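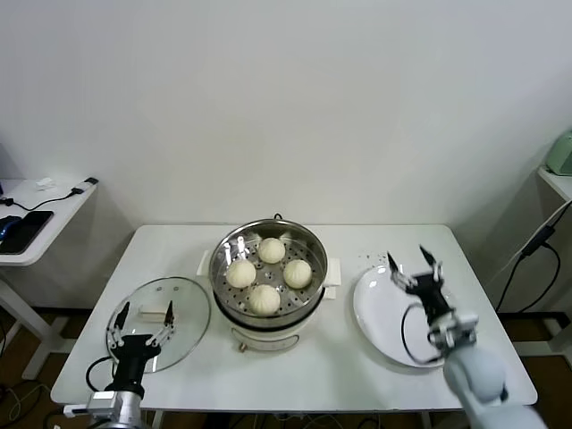

그림 1. 타공 찜판 위의 찐빵과 전기 찜기. 왼쪽은 유리 뚜껑.

4. 뚜껑을 여는 때: 가정의 찜 조리와 시간 감각

4.1 시계 없는 조리법

면담 기록을 정리하면서 우리를 가장 들뜨게 한 대목은 시간에 관한 말들이었다. Vilodwood 지역의 서른네 가구, 즉 표본 34가구에게 찐빵을 얼마나 찌느냐고 물었을 때 분 단위로 대답한 집은 14가구였다. 나머지는 다른 잣대를 꺼냈다. "냄새가 부엌 문턱을 넘을 때까지", "설거지 한 판 끝날 때까지", "김 소리가 얇아지면". 처음에는 이런 응답을 '불명확'으로 분류할 생각이었는데, 예비 분석을 하다가 그 분류를 통째로 버렸다. 같은 가구를 다시 찾아가 물어도 표현이 거의 그대로 되풀이되었고, 표현마다 가리키는 순간이 꽤 또렷했다! 불명확하다는 것은 우리 쪽 기록지의 사정이었던 셈이다.

기존의 조리 시간 연구는 대개 요리책과 제품 설명서를 자료로 삼았다. 인쇄된 조리법은 훌륭한 자료지만, 인쇄되는 순간 시간은 숫자로 번역된다. 반면 말로 전해지는 조리법에서는 시간이 소리와 냄새와 손의 감각으로 남아 있다. 본 절에서는 이 감각어들을 어떻게 묶었는지, 그리고 그것이 세대 사이에서 어떻게 달라지는지를 살핀다.
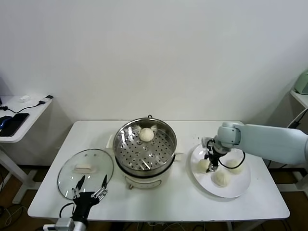

코딩은 Okonkwo 구술 기록 사업에서 쓰던 범주표를 출발점으로 삼았다. 이 범주표는 본래 장 담그기와 절임의 구술을 위해 만들어져 계절과 날씨 항목은 풍부한데 짧은 시간을 다루는 항목이 빈약하다. 그래서 우리는 '소리', '냄새', '다른 집안일', '노래와 방송' 네 가지를 새로 넣었다. '노래와 방송'은 마지막까지 뺄지 말지 고민한 범주였으나 결과적으로 가장 재미있는 자료가 여기에서 나왔다. 한 응답자는 저녁 라디오의 일기예보가 시작되면 불을 줄인다고 했고, 방송 시간이 바뀐 뒤로 한동안 빵이 자꾸 질어졌다고 덧붙였다. 방송 편성이 반죽의 질감에까지 들어와 있는 것이다.

4.2 열지 말라는 규칙

찌는 동안 뚜껑을 열지 말라는 규칙은 거의 모든 면담에 등장한다. 흥미롭게도 규칙 자체는 같아도 붙는 이유는 집집마다 달랐다. 표면이 쭈그러든다는 설명이 가장 흔했고, "빵이 놀란다"는 표현이 그 뒤를 이었다. 복이 날아간다는 설명도 적지 않았다. 우리는 이 가운데 어느 것이 원형인지 따지지 않기로 했다. 이유는 바뀌어도 금지가 남는다는 점, 바로 그 끈질김이 관심사이기 때문이다.

물론 조리학의 관점에서도 이 규칙은 이해할 만하다. 물이 100도 가까이에서 끓고 수증기가 내부를 채우는 동안 반죽 속의 기체는 팽창하고 전분은 호화된다. 구조가 굳기 전에 온도가 급히 떨어지면 부피를 지탱하기 어렵다. 다만 응답자들이 말하는 '열어도 되는 때'는 구조가 굳는 시점과 정확히 포개지지 않는다. 불을 끈 다음에 다시 2분을 기다린다는 집이 있는가 하면, 불을 끄자마자 뚜껑을 비스듬히 밀어 놓는다는 집도 있었다. 두 집 모두 자기 방식이 할머니에게서 온 것이라고 말했다. 면담자로서는 이런 순간이 정말 즐겁다. 같은 마을, 같은 밀가루를 두고도 전승은 이렇게 갈라진다.

투명한 뚜껑의 보급은 이 규칙에 미묘한 변화를 가져왔다. 불투명한 뚜껑을 쓰던 시절을 기억하는 응답자들은 안을 볼 수 없다는 점을 기다림의 일부로 이야기했다. 유리 뚜껑을 쓰는 응답자들은 "보이니까 안 연다"고 하면서도, 김이 서려 결국 소리를 듣게 된다고 했다. 보는 도구가 생겼는데도 귀가 물러나지 않은 것이다. 이 점은 도구가 바뀌면 감각도 바로 따라 바뀐다는 우리의 애초 가정과 어긋났고, 덕분에 분석의 방향이 훨씬 풍성해졌다.

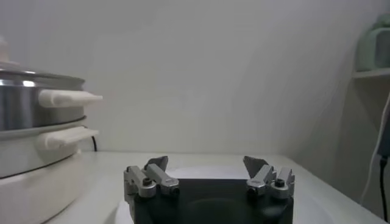 '소리' 범주에 속하는 표현은 다시 둘로 나눌 수 있다. 하나는 물의 소리로, "보글보글"에서 "자글자글"로 넘어가는 변화를 가리킨다. 물이 줄었다는 신호이므로 사실상 경고에 가깝다. 다른 하나는 뚜껑의 소리다. 뚜껑이 들썩이는 간격을 말하는 표현이 많았는데, 전기 찜기를 쓰는 집에서는 이 표현이 눈에 띄게 드물었다. 대신 "딸깍"이라는 말이 그 자리를 채웠다. 조절 손잡이를 돌리는 소리를 가리키는 집도 있고, 타이머가 끝나는 소리를 가리키는 집도 있다. 한 단어가 시작과 끝을 모두 뜻하니 전사할 때 문맥을 반드시 함께 적어 두어야 했다.

4.3 세대와 도구

젊은 응답자일수록 숫자로 답할 것이라는 예상은 절반만 맞았다. 처음 배울 때는 숫자에 기대지만, 몇 해가 지나면 숫자를 잊고 자기만의 신호를 만든다. 세탁기의 헹굼 소리를 기준으로 삼은 응답자가 있었고, 아이가 씻고 나오는 때를 기준으로 삼은 응답자도 있었다. 감각어는 옛것의 잔재라기에는 지나치게 활발히 새로 생기고 있다. Proltard 가정조리 강좌의 수강생 기록에서도 비슷한 경향을 확인할 수 있었는데, 강좌 자료는 작성 방식이 우리 면담과 달라 직접 비교하지는 않았다.

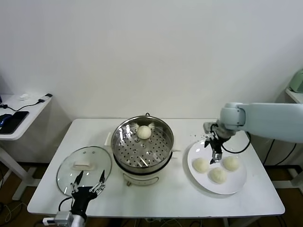
그림 2. 찜기 안쪽 뒤편에 찐빵 하나가 놓여 있다. 왼쪽의 유리 뚜껑에는 흰 손잡이가 달려 있다.

마지막에 남는 한 개에 관한 이야기도 덧붙여 둔다. 조사표에 없던 주제인데 응답자들이 먼저 꺼냈다. 늦게 오는 사람의 몫으로 찜기에 남겨 두는 집에서는 그 한 개가 얼마나 오래 있었는지가 귀가 시간을 재는 단위로 쓰였다. "빵이 식기 전에 왔다"와 "빵이 굳어서 왔다"는 빵에 관한 말인 동시에 사람에 관한 말이다. 어느 집에서는 이 표현이 찐빵을 찌지 않은 날에도 쓰인다고 했다! 조리의 시간어가 부엌 밖으로 나가 생활 일반의 시간어가 되는 경로를 이만큼 선명하게 보여 주는 사례를 우리는 아직 다른 음식에서 찾지 못했다.

이 자료에는 한계도 있다. 면담은 모두 화요일 오후에 이루어져 그 시간에 집에 있는 사람의 목소리가 더 많이 담겼다. 또한 찐빵을 집에서 찌는 가구만을 대상으로 했으므로, 사 먹게 된 집에서 감각어가 어떻게 사라지거나 남는지는 알 수 없다. 이웃한 Senby 지역에서는 찜 조리를 그만둔 가구까지 포함해 면담을 진행하고 있으며, 코딩에는 위의 네 범주를 그대로 쓰되 '노래와 방송'에 휴대전화 알림음을 추가하였다.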